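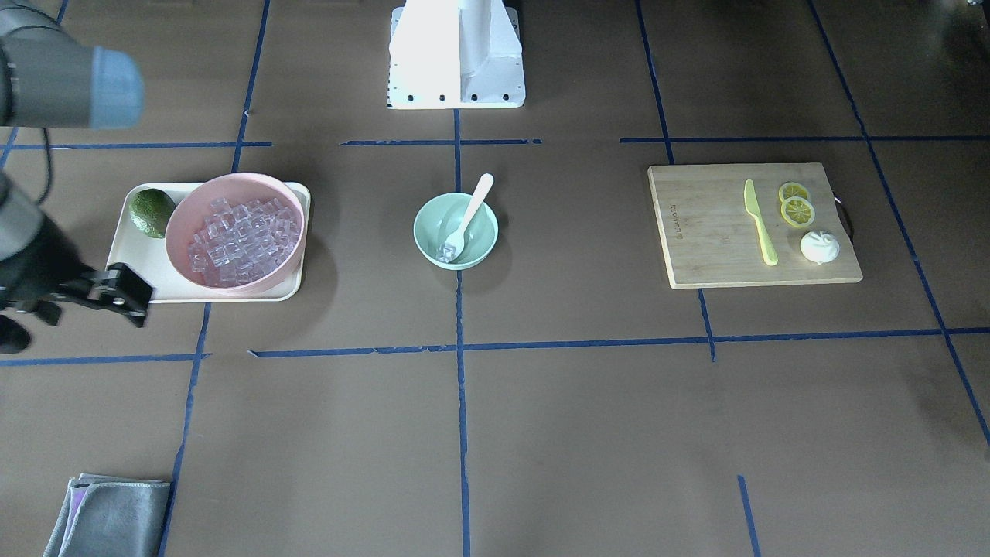 5. Stop and recovery during ice transfer

This section applies when an arm stops in the middle of the ice transfer task and the Isov controller shows code 399 (contact force too high) or code 700 (gripper position not reached). Both codes can appear together. In this case, treat the stop as code 399 first.

The most frequent situation at the Umville station is a stop with the gripper low over the table, near one of the bowls or at the edge of the tray. The motors hold their position, and the arm looks as if it were switched off. It is not switched off.

CAUTION: Do not put your hand between the fingers of the gripper or under the wrist while the status light is on. A held arm can move a short distance when the fault is cleared.

5.1 Make the station safe

1. Press the emergency stop. Do this also if the arm has already stopped by itself.
2. Wait until the status light goes out.
3. Write down the code and the task step from the screen. The screen deletes them after restart.
4. Look at both arms, from the side and from above. If a finger is pressing on the rim of a bowl, do not pull the bowl away. Go to 5.2.

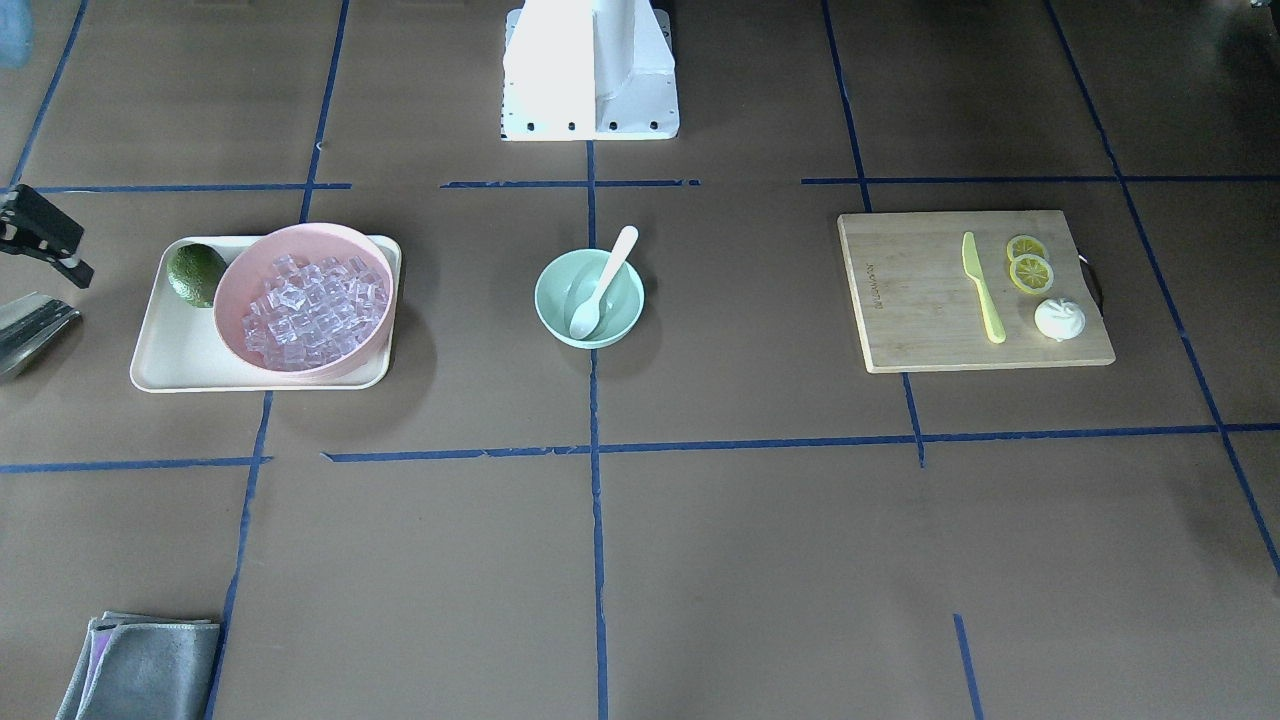
5. Check that no object lies under the arm that you want to release.

Note: The positions in the task file refer to the cells between the blue tape lines. If an object was pushed over a line, leave it where it is until you have written down its new place.

5.2 Release the arm

This work needs two persons. One person supports the arm, the other operates the release key.

1. The first person takes the forearm with both hands, behind the wrist. Do not hold the arm by the cable.
2. The second person turns the release key to FREE and keeps it there.
3. Lift the arm slowly, straight up, until the fingers are completely above the bowl and above anything that stands in it. A spoon handle can catch between the fingers – look at it during the whole movement.
4. Move the arm toward the outside of the table and let the second person turn the key back to HOLD.

CAUTION: If the arm feels heavier on one side or moves in small jumps, stop and set the key to HOLD. Do not continue the recovery. Call Grunder service.

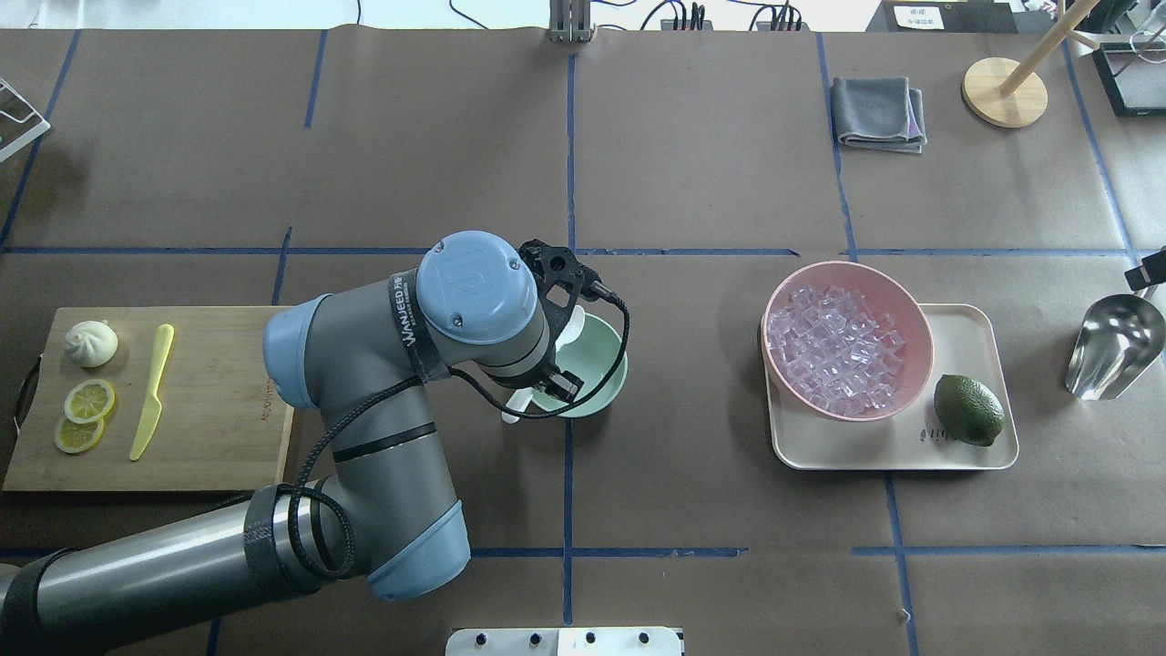

5. Follow the black cable with your eyes from the upper joint to the wrist. It must be able to move freely when the forearm turns. If it is pulled tight or lies under a joint cap, release it before you clear the fault. A cable which is caught can give code 399 without any contact on the table, and the same stop will come back after 2 or more cycles.

5.3 Check the table

1. Collect loose ice from the paper with the scoop. Do not use the gripper for this.
2. Dry any water with the gray cloth.
3. Look at the tape near the bowls and the tray. Small irregular places at the edge of the tape are allowed. If an end stands up so far that a finger could catch it, press it down or replace the strip.
4. Put every object back in its cell. The tray must lie flat, also when the tape is partly under it.

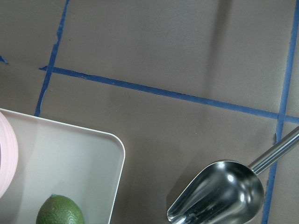

5. Check the wrist camera view on the screen before you restart. The corner of the tray and the crossing of the tape lines must be sharp. If the picture is foggy, clean the lens with a dry Shimada lens wipe and check again.

5.4 Clear the fault and restart

1. Close the release key cover and unlock the emergency stop.
2. Select FAULTS, then CLEAR. If code 700 remains, open and close the gripper one time by the screen with nothing between the fingers.
3. Run the first cycle at low speed, with one hand near the emergency stop.
4. Enter the stop in the station log, with the code, the task step and any object that was moved.

If the same code appears again in the first cycle, leave the station switched off and hang the red tag on the release key.

Section revised 7 August 2021. It replaces the February version, in which 5.2 allowed the release by one person.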